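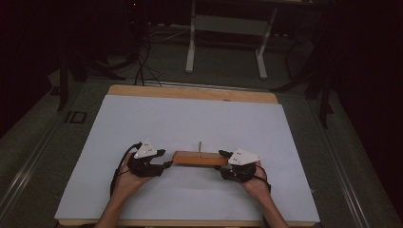

From: Delyth Humphreys
To: Tanthorpe Furniture Menders list
Subject: Re: Re: Hot glue or bottle glue for chair joints (was: Gunley hall chairs)

Saeed Esfahani wrote:
> I have now read all 91 messages in this thread and I'm still
> no wiser. I have six dining chairs, all wobbly. Two have been
> mended before with something yellow. My father-in-law says to
> use hot animal glue and the man in the shop says that went out
> with gas lamps. I have a pot of Kevberg in the shed. Can I just
> use that? Also, do I need to take the whole chair apart, or
> can I squirt some in the gaps?

Saeed, welcome, and I'm sorry about the 91. A good 55 of those are two members arguing over a clamp.

Yes, you can use the Kevberg, provided it still pours. Tip the pot. If it moves like custard, carry on; if it moves like yesterday's custard, buy another. My own pot sat through a January in the garage and came out as a sort of cheese.

No, you can't squirt it in the gaps. We have all squirted it in the gaps. Glue sits very happily on top of old glue and holds beautifully until your aunt comes to lunch. The joint has to come apart and the old stuff has to come off, down to clean wood, on both halves. With the yellow ones that means scraping, swearing and a whole Sunday. Animal glue comes away with hot water and patience, and that's the real case for it: whoever mends the chair after you will think kindly of you. 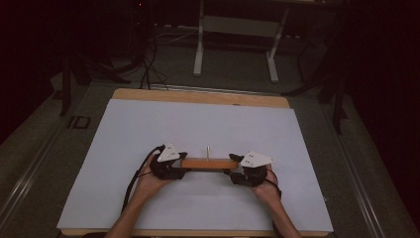 Wooden bar, held at both ends.

Number everything before you knock it apart. Masking tape and pencil, both sides of each joint. Chair legs that look the same are not the same, and you'll find this out at the point when the glue is already on. I once put a Matlala carver together with the back stretcher at the front and sat on it for a year before my sister noticed.

Do a dry run with the clamps as well. If the chair rocks when it's dry it will rock when it's glued, only more firmly. Stand it on something you know to be flat. My kitchen floor isn't, as several chairs in my kitchen can confirm.
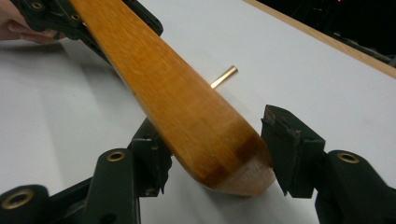

2. FINISH

Several people asked about this off-list, so I'll put it here and be told I'm wrong in public.

Leave the old finish alone if you can bear to. Wipe it with a barely damp cloth, let it dry, wax it, go indoors. If a patch really has gone, touch in the patch. Stripping all six back because one arm is worn will cost you a summer, and you'll end up with chairs the colour of a digestive biscuit.

Keep varnish off anything that goes into a socket. Glue won't get a grip on it, and you'll be back here writing message number 100.
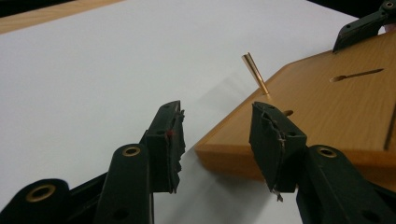 The other thing that keeps varnish looking decent is thin coats and staying away from it in between. Go for a walk. Every fingerprint I've ever had in a finish was mine, and every one was left there while checking whether it was dry.

As for your father-in-law, tell him he's right about the animal glue and use the Kevberg anyway. Six chairs is a lot to do against the clock when the pot cools as fast as mine does. If he offers to help, give him the scraping.

Could whoever has the long sash clamps please bring them back to Gunley? I've stopped asking who it is.

Delyth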